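Drollosmont Robotics Club
Simulation and Bench Readiness Checklist – Kitchen Task, Round 2
Completed by: Arnulfo Pacheco (team mentor)
Month: April
Team: Vollow
Status key: OK / Fix / N/A

Scope
Covers the simulation workstation, the student bench and the Vollow build of the kitchen task. The physical arm has its own sheet. A Fix against anything in Part A stops the session until it is cleared. A Fix in Parts B to E can be carried to the next session if it has a name beside it.

PART A – ROOM AND BENCH

A1. Exit and corridor door clear of bags and cases
OK
Instrument cases from the band room were stacked on the corridor side at 3:30. Moved before students came in.

A2. Power boards off the floor, no board plugged into another board
Fix – cleared during session
The second monitor was running off a daisy-chained board. Moved to the wall outlet behind the whiteboard. Please leave it there.

A3. Power leads tagged and in date
OK
The tag on the older laptop charger is hard to read. Replace it at the next round of testing.

A4. Workstation vents clear, fan running
OK
Dust cleaned out of the front filter. It was due.

A5. No food or open drinks at the keyboards
Fix – cleared during session
Water bottles with lids are fine. Iced coffee is not.

A6. First aid kit present and sealed
OK

A7. Physical arm isolated while simulation work is under way
OK
Key out of the controller and in the drawer. Students working on the simulation can send commands to whichever target is selected in the launcher, so this item is checked every time, even when the arm is not on the plan. See C1.

PART B – SOFTWARE AND FILES

B1. Team is on the current release of the scene pack
OK
Two students had the old pack cached. They cleared it and downloaded again.

B2. Work backed up to the club drive before changes
OK
Folder names are getting long. Use the team name and round number, nothing else.

B3. Clistar logger starts with the run and stops with the run
Fix – carried
It starts properly. It keeps writing after a run is aborted, and the log has to be closed by hand. Students know the workaround but it needs a proper fix before the judged runs. Assigned to the logging pair.

B4. Change notes filled in
Fix – carried
Last entry reads "tweaked stuff". Say which file and which value.

PART C – CONTROL AND STOP

C1. Launcher target set to simulation
OK
Read aloud by the operator and confirmed by a second student. Good practice, keep doing it.

C2. Stop key halts motion in the simulator
OK
Tested with the arm moving and with the gripper closing. Motion stopped both times.

C3. Speed cap applied
OK
Cap is 25 per cent of full speed for all practice runs. The students have asked to raise it. Not until B3 is closed.

C4. Gripper opens on reset
OK
Fingers come back apart after reset. The earlier fault, where one finger lagged the other, did not come up in this session.

C5. Contact limit active on appliance faces
Fix – cleared during session
The limit had been switched off for debugging and left off. It is back on. On the real arm this setting is what stops a fingertip being driven into a hard panel, so it should never be off without a note in the log.

PART D – SCENE AND CAMERA VIEW

D1. Gripper view loads and both fingertips are visible
OK
Both tips show above the gripper body at the bottom of the view.

D2. Handle visible from the start pose
OK
The lower end of the bar is in view and there is room to line up on it. The approach is still at an angle. Students want to correct this in the wrist, and I have asked them to try moving the base first.

D3. Icon panel visible from the start pose
Fix – carried
The right-hand end of the panel runs out of view, and the last icon is only partly showing. Any code that looks for the whole icon row will be guessing from this pose. Shift the start pose to the right and save it as a new pose. Do not overwrite the old one, as the earlier logs refer to it.

D4. Icons readable enough to tell apart
OK
The blue one and the orange-brown one are easy. The thin grey ring is faint against the black and may need its own threshold. The Oláh colour filter the team is using handles the bright icons and drops the ring, so check it at a lower setting.

D5. Lighting set to default
OK
Leave it on default for Round 2. Varied lighting comes in later.

D6. No unexpected objects between gripper and appliance
OK

PART E – PEOPLE

E1. Operator and spotter named for each run
OK
Swap roles every 15 minutes. The same student was operator for most of the first hour.

E2. No more than 6 students at the bench
OK

E3. New members have signed the bench rules
Fix – carried
One form outstanding. That student may watch and take notes but does not operate until it is in.

E4. Breaks from screens taken
OK
Could have been earlier.

OPEN ITEMS CARRIED FORWARD

B3 – Clistar logger keeps writing after an abort. Logging pair.
B4 – Change notes. Whole team.
D3 – New start pose with the full icon row in view. Pose and camera pair.
E3 – Outstanding form. Mentor to follow up with the family.

General comments
The bench was tidier than last time and the read-back at C1 is working well. The contact limit at C5 is my main concern. I will add a line to the launcher page so the operator has to confirm it before a run starts. The team may keep practising in simulation with the carried items open. No time on the physical arm until B3 and D3 are both signed off.

Signed: A. Pacheco

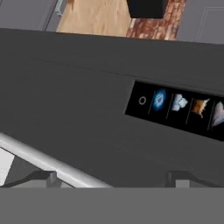 Item D3 – gripper view in the simulator, icon panel running out of view at right.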